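The Bench Report: Gears, a Washer Thing and One Big Cloth

Hello again from the back half of the Mekville repair club! I promised last time that I'd write up the gear sorting, and then April got away from me, so you're getting it all in one go with the cloth business tacked on the end.

For those who missed it, Dennis Mottram dropped off a tub of odds and ends from his late uncle's hobby shop. Model train parts, clock bits, the insides of at least one bread machine, and gears. So many gears. I'd told him we could use "a few" for the kids' table and he took that as a yes to everything (my fault, I should know Dennis by now).

I started with the white ones, figuring they'd be the easiest to see. My old way was to tip the lot onto the bench and push them around until they looked like they belonged together, and it's a terrible way to sort gears. Two that look like twins from arm's length will sit side by side and refuse to mesh. So now they come out one at a time, flat on the dark mat, teeth where I can see them. I put a dab of marker on the first tooth and go around once. The little spur gear I got going with has sixteen teeth, short and rounded, with a plain round hole in the middle. Nice and simple, and just the sort of thing that goes missing under a radiator.
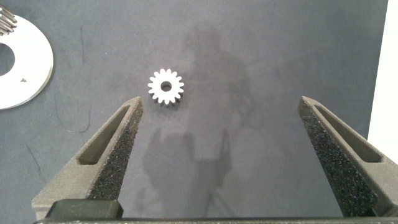
What I'm doing with them

Teeth first, then bore, then thickness. I write all three on a scrap of masking tape and stick it on the lid of a Skallport jar, the squat kind with the wide mouth so you can get your fingers in. Damir Petek says I should be measuring the bore with calipers. He's right, but I've been using a set of drill bits as gauges and it's quicker. You just try the bits until one slides in without wobbling. If it's going on a shaft that matters, fine, get the calipers.

The bigger flat round pieces with a hole in them are getting their own tray. Some are washers, I think, and some may be spacers out of something I haven't figured out yet. If you ever owned a Jetumis plotter and remember what was inside, please come and see me!

We're at 147 labeled parts so far and the tub is still heavy. I'd love to be through it before the swap table in the hall, when Thorlacius Hardware is lending us those nice shallow drawers again.

And the cloth

A few of you asked what I use over the bench when I stop for the night. It's a plain piece of blue-gray fabric, smooth, with a fine matte weave, and I much prefer it to the fuzzy old towel, which left lint in every set of teeth it touched. It does pick up specks, so shake it outdoors before you lay it back over anything small. Lift it straight up, too. I dragged mine sideways once and spent the evening on my knees with a flashlight.

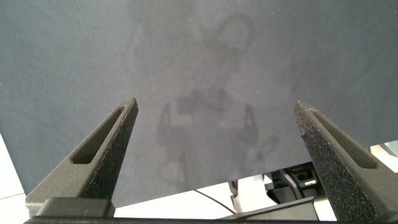 The bench cloth, a few specks and all.

If you'd like a piece, there's more on the roll and I'm happy to cut you a length. Bring jars if you have them, with lids please, and I'll be at the bench from 12 until the coffee runs out.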